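I got to the Gristcombe workshop a little after nine with two coffees, and Xóchitl Zavala had already finished hers and was arguing with a spreadsheet. She does the buying there. Before that she bought kitchen equipment for a hotel group, and she says the main difference is that an oven salesman will tell you the price on the phone.

"With arms you fill out a form," she said. "Then a very nice person calls and asks what your vision is. My vision is a number!"

I laughed, but I've filled out those forms too (I still get the newsletters). I'd come over to ask how a small shop plans for this stuff when it has no automation department, and she was happy to dump the whole thing on the table, starting with the mistakes.

The first plan had one big line in it for a Grollmont arm and almost nothing else. No spare fingers, no mounting plate, no hours for whoever was going to set it up. "I had 200 dollars down for accessories," she said. "I don't know what I thought that would buy. A cable, maybe. One cable."

Jirayu Inthanon wandered in around then and pulled up a stool. He's the one who has to make the things work once she's paid for them, and he had opinions about the cable. He also thinks they should have started with hand-held grippers from the beginning, and he told me so three times before lunch. His argument goes like this: you can take a hand-held gripper to a table, try the job yourself, and find out which fingers you need before you spend real money on the arm that carries them.

"People pick the arm first because it's the exciting part," he said. "But the fingers touch the thing. Start with what touches the thing."

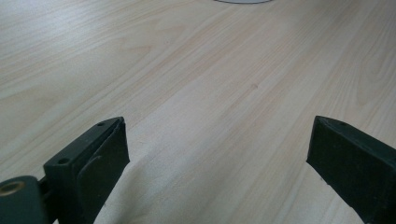
So that's how the second budget got written, from the fingertips back. Xóchitl put the consumables at the top of the sheet, where she has to look at them every time she opens it. Pads wear out. Screws go missing. She asked both suppliers, Grollmont and a smaller outfit called Vollow, for the price of a replacement pad on its own, and Vollow sent hers the same afternoon. Grollmont's came back 31 days later as part of a kit.

"With stuff in it I don't want," she said. "I asked for a pad. They quoted me a suitcase."

I asked if that settled it for Vollow, and they looked at each other in a way that told me this was a live conversation. Jirayu likes the Grollmont software better. Xóchitl likes Vollow's lead times, and she likes that the warranty runs 24 months without a service contract attached. They've agreed to rent from Vollow first and look at it again in December, when the lease on some older equipment runs out and there's a bit of room in the budget.

Renting was her idea and she's pretty proud of it. You pay more per month, sure, but you also get to be wrong. She keeps back 50 percent of the rental cost on top for setup and training, a figure she got by going through old invoices from Somboon, the integrator they used on a packing line a few years ago. "I added up everything that wasn't the machine," she said. "Then I went for a walk."

Jirayu's one request was for time. He wanted his hours in the plan as a real line, with a price next to it, so people would quit treating him as free. He got it, although he says the number's low. Xóchitl says it's what he told her.

"I told you that before I'd seen the manual," he said.

I asked what she'd do with a bit of extra money if it landed tomorrow. She didn't even stop to think: more spare fingers, and a second charger. Jirayu wanted a better bench light. They were still going back and forth on the light when I packed up my notebook, and she'd opened a new row for it.

Contact | Copyright, all rights reserved | Back to top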